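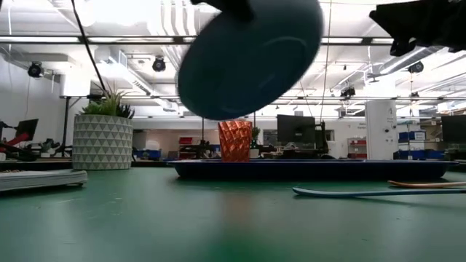
Conceição Tavares wrote in to say that her short putting is fine, thank you, and that what she wants is some way of getting a long putt near enough to the hole that she can stop apologising to her playing partners. She has read the thing I put up on reading greens and found it "very interesting about grain", which I take to mean it didn't help. Fair enough. Most greens at Tollow have the sort of grain you'd find in a doormat.

So, long putts. The proper name is lag putting, and the whole job is distance. A club golfer with a long putt will usually pick a line that's a bit out and hit the ball a distance that's wildly out, then spend the walk up to it talking about the line.

What you need

A putter, a few balls of the same make, some tee pegs and a practice green that other people aren't using for chipping. The same make matters more than you'd think. I spent most of June practising with whatever was in the bottom of the bag, including a Helimix range ball that had clearly been through a mower, and learned a great deal about that ball.

Step one: pace it out

Walk from the ball to the hole before every practice putt and count the steps. Count them again on the way back if you feel like it. You're building a sense of what a given number of steps feels like in your hands, and you can't do that if every putt is filed under "quite long". Walk beside the line, please, and don't trail your feet. There are scars on the practice green at Bingate that I could put names to.

Step two: find your base putt

Drop a few balls on the flattest bit you can find. No target. Take the putter back as far as your back foot and swing through to about the same place on the other side, with no extra hit at the bottom. Do it with your eyes shut if you can't resist helping. The balls should finish in a rough clump. Pace the distance from your feet to the middle of the clump, and that is your base putt on that green on that day.

If they don't finish in a clump, you're either catching them off different parts of the face or giving some of them a shove. Slow down and do it again. Gripping harder is the usual cure people try, and it has never worked on anyone I've played with.

Step three: build the box

Push four tee pegs into the green to make a box behind and around the hole, about a putter's length each way, with the front edge level with the cup. From a good distance off, putt every ball into the box. A ball that stops short doesn't count, however pretty it looked. A ball that drops doesn't get extra marks either, though you're allowed to look up and see whether anyone saw.

When you can get most of them in, move back a few steps and start again. When you can't get any of them in, move forward and say nothing.

Take the pegs out when you finish.

Step four: never the same putt twice

The fault with most putting practice, mine included, is that you stand in one place and rake balls at one hole until they start behaving. By then you've had so many goes that a reasonably alert spaniel would be close. On the course you get one go. So once the box is going well, put two balls in your pocket and leave the rest in the bag. Putt one from wherever you are, then the other from somewhere quite different, uphill if the first was downhill. Hole them both out. It's duller and it's far more like golf.

Step five: look at the hole

On your practice strokes, stand beside the ball and look at the hole, the way you'd look at a bin you were about to lob something into. Let the length of the swing settle by itself. Two practice strokes are plenty. Then step in, look once more and go before the feeling leaks away. My friend Morais takes so many rehearsals that the group behind has been known to sit down, and his first putt still finishes in a different postcode from the last one.

Slopes

Uphill, pick a spot past the hole and putt to that. Downhill, pick a spot short of it and do the same. How far past or short depends on the green, and you'll have to find that out with your own balls. For a big slope, I walk to the halfway point and look from the low side – it shows you far more than crouching behind the ball with one hand up like a man stopping traffic.

On sloping putts the speed also decides the line. A firm putt takes less break and a dying one takes more, so choose the speed first. If you do it the other way about, you'll hit a lovely line at a pace that has nothing to do with it.

How long it takes

I kept a tally for a while in the back of a yardage book. After nearly 100 putts into the box, spread over several evenings, I was leaving far fewer horrible ones. The good ones hadn't got much better. My three-putts had mostly come from the horrible ones, so I was happy with that.

Before a round on Sunday, do the base putt first and skip the box unless you've arrived early. Greens change with the mowing and the weather, and the base putt tells you how much. If it runs well past where it did last time, make everything shorter and be careful on the downhill ones, especially the second at Tollow, where the green tips towards the ditch.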